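Scratched metal bin, dark band on the inside wall. Can I clean it up?
Posted in Workshop and Storage

Ronaldo Sampaio
I've got a big grey metal bin with sloping sides that lives on a wooden tabletop. Small tools and odds and ends get tossed into it all day. The floor has gone dull, with pale scratches and dusty smudges, and there's a dark worn band across the lower half of the far wall. The wall is otherwise fairly smooth and bright. I don't know what the metal is. A magnet won't stick to it, if that helps. I've tried dish soap and a cloth, which got the loose dust off but did nothing for the band. Is it worth going at it with something rougher, or should I leave it alone? Photo at the bottom.

Fontes
If a magnet doesn't stick it could be aluminium or some stainless. Treat it as aluminium until you know, so no oven cleaner and nothing with bleach in it.

Make a paste of baking soda and water, put it on the band, leave it for 5 minutes and wipe it with a damp cloth. Rinse well and dry it straight away. Try a corner first, as even baking soda can dull aluminium if it sits too long. If the band is still there after two goes, it's probably wear in the surface and you won't wash it out. A grey non-scratch pad will even up the colour a bit — rub in one direction only. The scratches on the floor will stay. I wouldn't bother with them in a working bin.

For the future, put a rubber mat in the bottom. I cut mine from an offcut and it lifts out for shaking. It's been in there since January and the floor underneath looks the same as it did then.

Samia
Steel wool. Did mine in 13 minutes, looks fine.

Brellia
Please don't use steel wool if it's aluminium. It leaves bits behind and they rust. I'd go with the paste and the mat. Also take everything out before you start, block and teal-handled tool included, or the grit just ends up back on the floor of the bin.

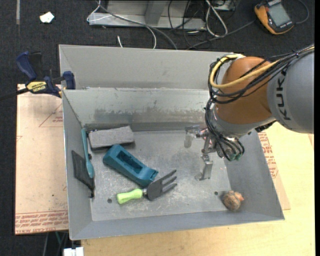
The bin, with the dark band along the far wall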